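Print & Bindery Forum > Small Press Production > Grain direction and cover stock

Thread: Cross-grain covers on a perfect bound run

thevar_press
Posted 03/03/2009
Running a 2,000 copy paperback, second title in our Thevar essays series. Text is 80 gsm uncoated, grain parallel to spine. The printer in Borkthorpe has offered the cover on a 250 gsm sheet he already holds, but it is long grain and our covers impose short on his press, so grain would run head to spine at ninety degrees. He says scoring will take care of it. Price difference against ordering the correct sheet is 10 percent of the cover cost. Is it worth paying?

gutterloss
Pay it. Scoring deals with cracking at the fold. It does nothing for the board pulling against the glue line when the humidity moves. You will get waviness along the spine and covers that won't lie shut.

mkessel
Disagree, at least for 250 gsm. I've had plenty of cross-grain covers through with a matte laminate and they were fine in the warehouse a year on. At 300 and up I would worry. Is it laminated?

thevar_press
One side, matte. Hot melt EVA, not PUR.

gutterloss
One-sided laminate makes it worse. Film on the outside seals that face, the inside takes up moisture, and the cover curls outward. With grain parallel to the spine the curl is across the width and the binding holds half of it. Cross-grain it curls from head and tail and there is nothing to hold it.

mkessel
That is correct in principle. In practice, lay-flat film fixes most of it. Ask what film he runs. If it's standard polypropylene then I withdraw my comment.

Thenmozhi Sundaram
I do production for a design studio in Skisby and we specified exactly this in April last year. 3,474 copies, 240 gsm, cross-grain, single-score hinge, EVA. Curl was tolerable. The spines were not: visible stress lines beside the hinge score on most copies, and the flat solid ink on the spine had started to break. If your cover has a solid crossing the spine, that decides it.

thevar_press
It does. Full bleed dark green, front to back.

Thenmozhi Sundaram
Then order the right sheet, or redraw the cover with an unprinted spine.

quoin_key
Third option nobody has raised: can he turn the imposition? On a 2-up cover there is often room to rotate if the flaps are dropped. You lose some sheet but keep his stock. Get the sheet size and the flat cover size including spine width and work it out on paper first.

thevar_press
There are no flaps. I will ask for the sheet size. I had assumed he'd checked.

gutterloss
Don't assume. Ask for a bound dummy on the real stock as well, and leave it somewhere damp overnight. A dummy from whatever was on the shelf tells you the bulk and very little else.

mkessel
Agree on the dummy. I still think 250 is borderline and the ink is the actual problem here. A toner spine would be worse again.

thevar_press
Rotated, it fits his sheet 2-up with trim to spare. Tundthorpe can also supply the short grain sheet if the dummy fails. Thanks all. Will post results.
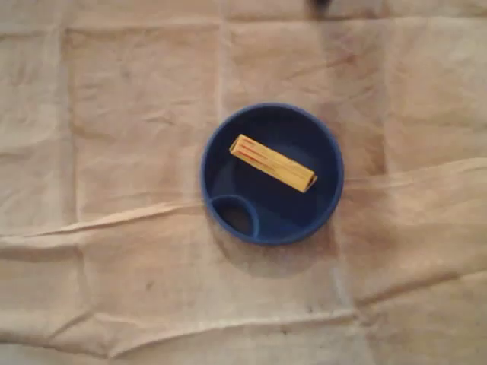
Blue plastic dish on creased tan cloth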